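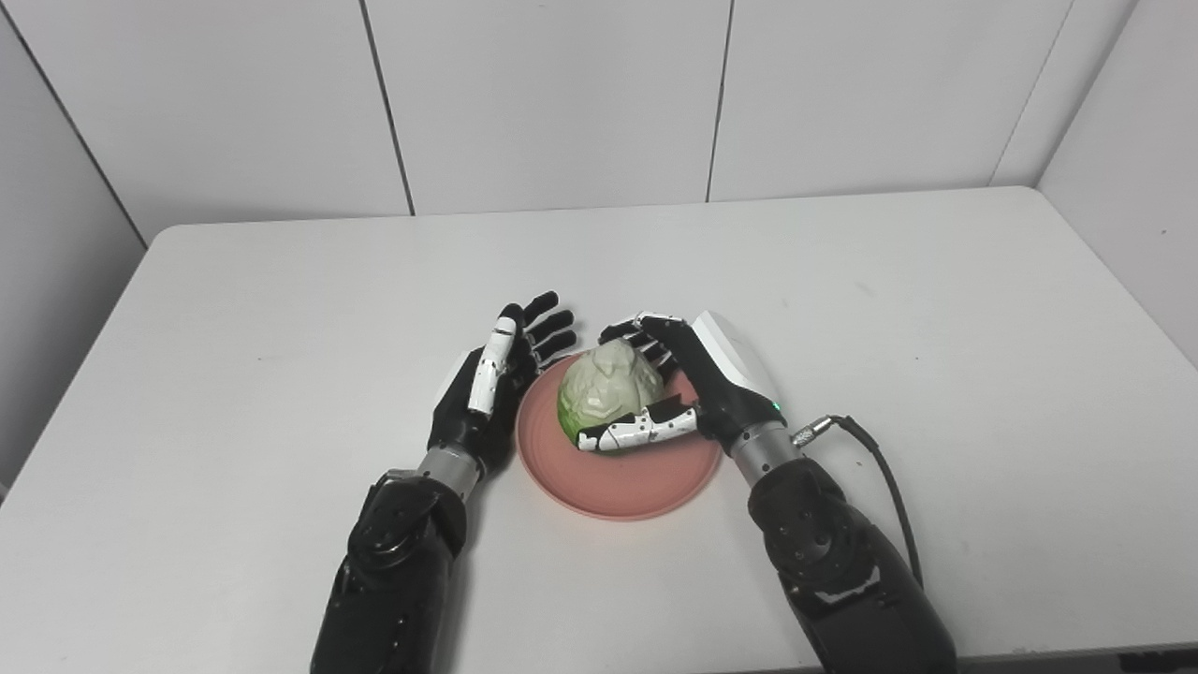

*Head of cabbage on a round pink plate, white tabletop.*

## Cabbage: holding and storage

A whole head keeps longest with the outer leaves left on. Do not wash before storage. Trim the stem only if the cut face has browned, and take off no more than a thin slice.

- Refrigerate in the crisper drawer, loosely bagged.
- Keep apart from apples and pears.
- Check every 15 days. Peel any yellow or soft leaves and return the head to the drawer.

A cut head loses moisture at the cut face. Wrap that face tightly and use within a few days.

### Plate or board

Use a plate with a raised rim for moving and rinsed produce, a flat board for cutting. A round head rolls on a flat surface; the rim limits travel. Set the stem end down. If the stem is uneven, trim it level first - a head that rocks on the plate will rock on the board too.

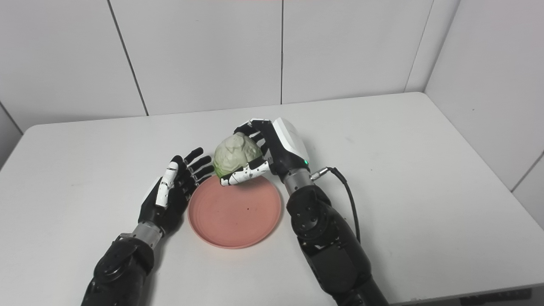
*Head held above the plate, one grip over the top and underside.*

### Lifting

Support the underside as well as the top. Gripping by the outer leaves alone tears them at the base, and torn leaves spoil first. Lift straight up until clear of the rim, then move sideways.

### Cleaning the plate

Wipe with a damp cloth after each use. For specks that stay, soak in warm water for 15 minutes and scrub with a nylon brush. Dry fully before stacking. The Etham plates mark easily - no steel wool.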